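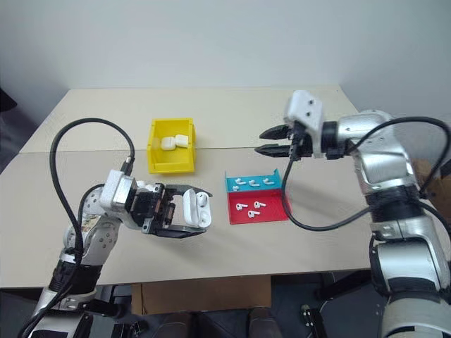

Cable routing and small-part rules for two-arm stations

The revised bench rules for two-arm stations are now in force at Druddale and Lastlow. Gullar moves over in March, once its older stations have been rewired. The text runs to 41 clauses, down from 155 in the version it replaces. Most of what went was repetition, and the clauses on guarding and stop buttons are the same as before.

Three changes will affect daily work.

Wrist cables. Every cable leaving a wrist connector must have enough slack for the full turn of the joint, and the loop must stay clear of the other arm at all points of the program. Check this by running the program at 30 percent speed with one person watching the cables only. Ties go on the arm segments, never across a joint.

Small parts. Earbuds, charging cases and anything else of that size must start and finish in a bin or a divided tray. Parts in one compartment should not be mixed with parts from another during a run. If a part lands on the bare table, stop both arms before reaching in — a pause in the program does not count as a stop.

Shared space. Where both grippers can reach the same spot, the program has to state which arm has the right to enter first. The second arm waits outside until the first has cleared it. Handovers from one gripper to the other are the only exception, and they need their own entry in the station log.

Clause 2 also asks for gripper jaws to be checked at the start of each shift. Glossy plastic marks easily, so look for grit on the contact faces as well as wear.

Stations built by Palacios came with their own checklist. Keep using it alongside the new rules until the two have been merged. Printed copies of the rules are at each site office.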